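Pramivis board handling cell
Progress report for August, equipment and spending
Prepared by Dilek Oral for Kaan Bilgin

Kaan, you asked for one page and no adjectives. You are getting one page.

Spending. We have used 1918 of the 3000 set aside for grippers and fingers. Most of that went to Zarnik for the second gripper and its mounting plate. Shipping was quoted as "standard," a word Zarnik uses the way airlines use "shortly." The remaining money is for spare fingers and I would like to keep it there, whatever Umut tells you about the nicer cable carrier.

Purchases still open. Lencho and Hasteck have both quoted for the force sensor. Lencho wants over 1000 and includes the cable. Hasteck is cheaper until you need the cable. Şengül is checking whether either one fits our wrist flange without an adapter, and I'd ask you to hold the order until she reports back.

Work in the cell. We are on processor handling now, with the memory modules to follow. Erhan rewrote the approach path so the fingers come in level with the socket. He did this on a Sunday, unasked, and has mentioned it 2 times in meetings.

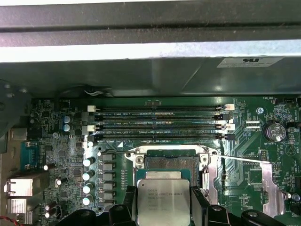 Xeon E5-1630V3 held in the gripper fingers just above the open socket. Memory slots still empty.

Needed from you: a yes or no on the sensor once Şengül is done, and a decision on scrap boards. We budgeted for none – an optimistic line, and I wrote it.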